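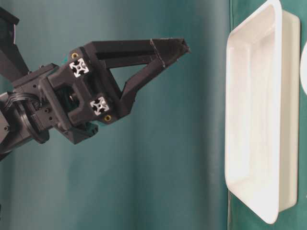

Rundgate Revises Quilt Batting Line, Drops Two Widths

Print | E-mail this article

Rundgate has changed the specification of its Paisan cotton batting and will ship the new version to quilt shops starting in July. The batting is now needle-punched through a light scrim and can be quilted with lines up to 8 inches apart. The earlier version had no scrim and called for closer stitching.

Paisan will be sold in crib, twin and queen packages and by the yard from a 38-yard roll. The two narrowest roll widths have been discontinued. Shops holding open orders for those widths can take the standard width at the same price per yard or cancel.

Shrinkage is listed at 4 percent after one warm wash and tumble drying. Quilters who want a flat finish are advised to soak the batting in lukewarm water, spin out the excess and dry it on low before layering. It should not be agitated in the machine before it is quilted.

The company's wool blend, Skamier, stays at its current loft and is not affected. Its package insert has been rewritten to cover longarm frames, with notes on needle size and on which side of the batting should face the quilt top.

A revised shade card covers natural, white and black. It is being mailed to 44 shops that stock the full line, and other retailers can request one with their next order. Packages of the earlier Paisan will be sold until stock runs out and can be identified by the green band on the label.

Print | E-mail this article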